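Shelf Life

The pantry had to be empty by noon. Landlord's word, noon, like in a western. I started at 6 with coffee and no plan.

Everything went on the big table, the one with the blue-green flowers. My aunt bought it from Nikolaidis when they were closing down, 1000 off, she said, and she said it for 33 years. Every Christmas. Every birthday. Nobody ever asked off of what.

Packets first. Then whatever was behind the packets. Her shelves went back farther than the wall did, I swear. Things rolled. I let them roll.

She used to put me at the left side, past the seam, when I was small. Grown-ups on the wide part. I could read "of the" before I could read anything else, sideways, chin on the wood edge, waiting for soup.

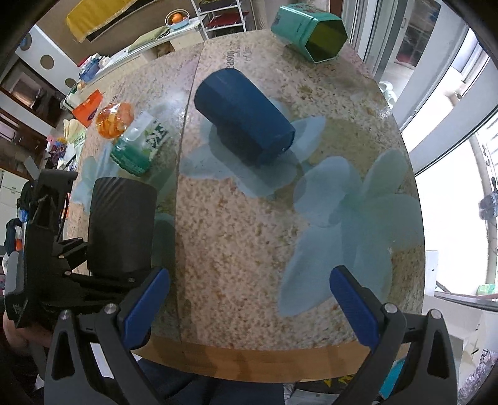 Ten-forty

The man from Purkano calls. He'll take the table. Sight unseen, he says, he knows the type.

How much, I say.

2000.

I look at it. The left flower partly hidden now, the right one sticking a petal out toward me like a tongue. I do the math she would of done. I do it in her voice.

It's not for sale, I say, and he says then why did I advertise it, and thats a fair question.

I hang up. Start shoving packets in the Olham bag, the orange ones, the green one, no order at all. The green box with the six sides I keep out. I remember it on the top shelf, too high, always too high -- she'd shake it at me and put it back.

I tip it up to my ear. I don't know what I'm listening for.

Eleven-fifteen

No way it fits in my apartment. I measured the door twice last week, hoping the door would change.

Call my brother. He has a truck. He has a garage too, full of junk, and he owes me.

"The flower one?" he says. "I had the left side."

"I had the left side."

Long quiet. I can hear him looking for his keys.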